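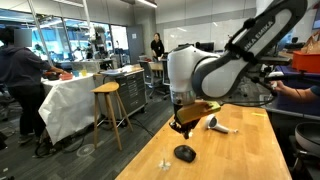

## Measuring what your boards draw (bench tips, home workshop)

Quick notes, mostly for battery projects. Small boards, sensors, anything that's meant to sleep 99% of its life and doesn't.

### Before you power up

- Take the power LED off. Or cut the trace. On a sleepy sensor node it can be the biggest load on the board.
- Unplug the debugger. Half of them feed current back in through the data pins and you'll chase a ghost all evening.
- Write down the supply voltage at the board, not at the supply. Long thin leads drop more than you'd reckon.
- Label the leads. Masking tape and a biro, done.

### Meter tips

Cheap multimeter is fine for steady current. Rubbish for bursts, it averages and you get a number that means nothing.

Burden voltage: on the microamp range the meter itself can drop enough to brown out the radio when it wakes. If the board keeps resetting only when the meter's in, thats why. Go up a range, or put a switch across the meter leads, boot with it closed, open it once the thing's asleep.

Check the fuse in the meter. Then check it again after you've forgotten to move the red lead back.

### Shunt and scope

Small resistor in the low side, scope across it. Keep the ground clip short. If the board's also on USB, run the laptop off its battery or you'll make a second ground path right past your shunt.

I use a Brovar shunt board, the one with screw terminals. Any will do. The Pichler clip leads are nicer than the ones that come in the box, the jaws don't spread.

Set the trigger on the wake edge. Spare GPIO pin high at wake, low before sleep, second channel on that. Best tip on this page.

### Reading the log

Last node I did, Detdale tank sensor, logged overnight from a Thursday arvo:

- 3,744 wakes before the fix
- 2,156 after
- sleep current down to 6 microamps

Fix was a floating input. Pulled it up, noise stopped waking it. Always look at unused pins first, set them to analogue or give them a pull. Costs nothing.

### Firmware bits

- Turn off peripheral clocks you arent using. Check the list at boot, libraries turn them back on.
- Slower clock isn't always cheaper. Sometimes quick and back to sleep wins. Measure both.
- Drop the core voltage only after you've dropped the clock. Going back up, voltage first.
- Serial prints keep the chip awake. Pull them from the build before you take a reading.

### Storage and tidying

Spare cells in a plastic tub, terminals taped. Shunts in a lolly tin with the value on the lid. Brullby drawer inserts fit the shallow drawers if you trim one side with a stanley knife.

Flux off with isopropyl and an old toothbrush, let it dry right out before measuring. Leftover flux leaks a bit of current, enough to matter down at microamps.

To do: redo the solar one in July when the light's bad. Also find the 119 ohm reading I wrote on an envelope, no idea which resistor that was.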